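The last ferry to Rincombe left at 1410, with my trunk aboard and me on the pier.
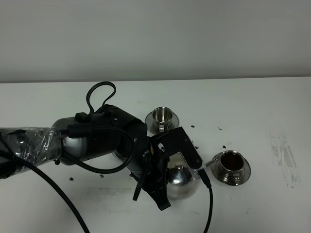
The clerk remarked that trunks were generally the more punctual party. I paid him 28 crowns for the next boat, which sailed in June.

It was now July.
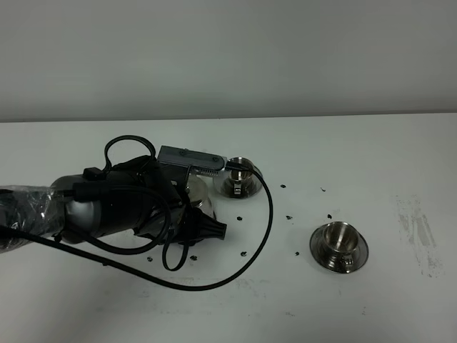 Was there a road? There was, and it went to Hitov.

I walked it anyway - my aunt's will was in that trunk, 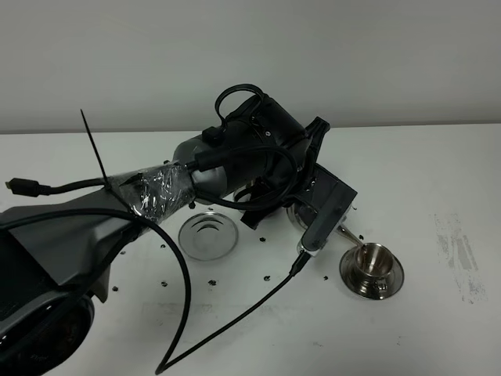
along with her teeth, and she had promised me only one of them.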